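Chapter 7
Buying a Tidying Service: Reading the Offer

The Bivach kit is sold as a household service. For a monthly fee, Fluvelport supplies a pair of hand-held grippers, and the customer shows the system how small things are to be picked up and put away. A robot is promised later, in July. The brochure says that 252 demonstrations are enough to teach "any bedroom task". It doesn't say who counted, or what passed as a task.

Jewellery is a fair place to begin doubting. A bracelet is small, tangles easily and has no proper handle.

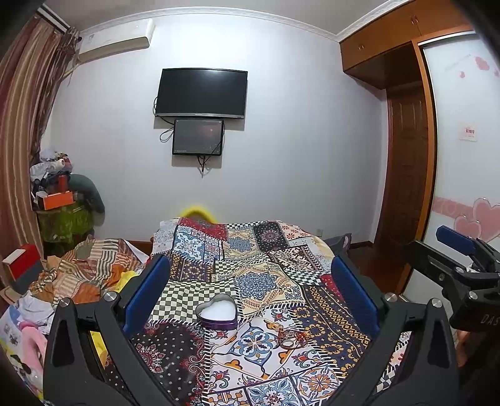 Girish Joshi wrote to us that we were being too hard on the firm, and that a buyer who expects a finished robot on day one hasn't read the contract. We have read it. Clause 20 lets Fluvelport change the word "finished" whenever it likes.

What can fairly be judged now is the hand tool. Two blue pads closing on a piece of red beaded jewelry is a decent grip to ask of it, but a person is still holding the gripper and doing the looking and deciding. The price list treats that labour as free.
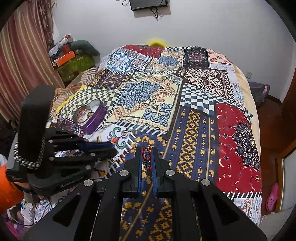 7.1 What the Fee Covers

Set the brochure beside the rival offer from Drurard and mark each promise as delivered, dated or vague. Drurard asks for 1000 demonstrations and promises less. Keep your marks for section 7.2, where the two contracts are compared.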